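Rent the big oven, keep the small one

11 Feb 2024
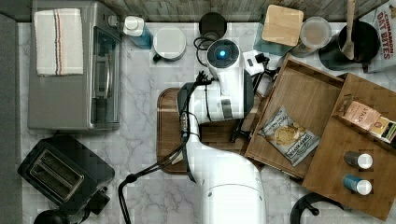

Most people who cook for one or two do not need a full-size oven. I have held this view for years and the rise in my power bill last November only made me surer of it.

My own oven holds enough for a family of six. I use it to heat two chicken thighs. It takes close to a quarter of an hour to warm up, and most of the heat goes into the room. A countertop model does the same job on a shelf the size of a dinner plate.

Landlords and builders still treat the large oven as a must. When Hostadico opened its 68 apartments in Wuvness, every one came with a full range, including the studios. Josefien Goossens rents one of those studios and keeps her baking sheets and two winter blankets in hers. She gave up a third of her kitchen cabinets for it.

The usual answer is that people want to roast a turkey or bake for a crowd. Some do. But how often? I kept a list last year and came to 10 meals that would not have fit in a small oven. For those I could have used a shared kitchen, and Wuvness has one. Godelieve Dierckx runs it out of the old school on the square, and residents can book it for up to three hours at a time. The ovens there are better than mine.

There is a cost side as well. A tenant in my building was charged 756 dollars to replace a range she had hardly used, after the door hinge failed. She could have bought several small ovens with that and had money left for groceries.

I don't want to take anyone's oven away. People who bake bread every week should have the space to do it, and a family with three kids needs the racks. My complaint is with the default. A new studio should come with a cooktop, a solid counter and a good outlet – and the renter should be asked about the rest before the lease is signed.

Wuvness is due to approve another building this year. The plans I have seen show a full range in every unit again.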